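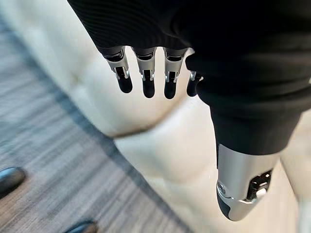 3 min read

Filed under: Robotics, Shop budget

The second hand is paid for, so I can write up how the money went. I had planned to do this in October, after a full year of use, but two people have asked for the numbers and I would like to stop answering by email.

The starting point was one arm and a parallel gripper. The gripper was fine for boxes and bottles. It was poor at cushions, cloth and anything with a seam, and the household work we want to do is mostly those. The choice was between a better two-jaw gripper with soft pads and a hand with four fingers and a thumb. I priced both, from Prarkard and from Ortner, and asked each for a written quote with spares listed separately.

Ask for the spares list first. The base price tells you very little. With a hand, the parts that wear are the fingertips, the covering and the small joint hardware, and the suppliers handle these differently. Prarkard sells fingertips one at a time. Ortner sells them only as a full set, so one split tip means buying five. The black ribbed fabric cover is a separate line on both quotes. I left it off my first draft of the budget and had to put it back. Bare joints and upholstery are a bad combination, and the creases you get in the fabric near the thumb have not bothered us.

We went with Prarkard. The quote for one finger module was 400. The cover, spare tips and mounting plate together came to 1376, and that is the figure I would give anyone planning a similar setup, on top of whatever the hand itself costs them. Prices for the hand depend on the controller and I was asked not to publish ours.

Things I budgeted for and needed:

Wrist camera bracket and a longer cable. The cable matters more than the bracket. The stock one was too short once the wrist rotated fully.
Spare fingertips, one full hand's worth.
Seventeen hours of integration time. This was Gebhard Egger's estimate and he was over by one hour.

Things I budgeted for and did not need:

A second power supply. The existing one has enough headroom.
Sample upholstery. A leather sofa was already in the room, it is smooth and padded, and that covers the slippery end of the range.

Things I missed:

Import duty on the cover, which ships separately from the hand.
A hex driver in the right size for the thumb.
Camera exposure. At the default setting, floor grain smears badly when the wrist moves. A faster shutter needs more light, so we bought a lamp. Small money, but it was not in the plan.

On lead time: the hand arrived when promised, the cover did not. If your schedule has a fixed date in it, order the soft parts before the hard ones -- the supplier will let you, though they do not offer it.

Next purchase is probably a force sensor for the wrist. I have a quote from Prakberg and am waiting on a second.

Posted in July 2019

3 comments

Burgi Camenzind
Did you get the tips priced at the time of the hand order, or later? We were charged quite a bit more when we came back for ours.

Selina Tanner
Same order. I would get the spares price held for a year in writing if they will do it. Ours did, after I asked twice.

Ambros Lehner
We run the Ortner with no cover and clean the joints with a brush every couple of weeks. It works, but we only handle plastic parts. For couches I would pay for the fabric too.

© Selina Tanner | Contact | Back to top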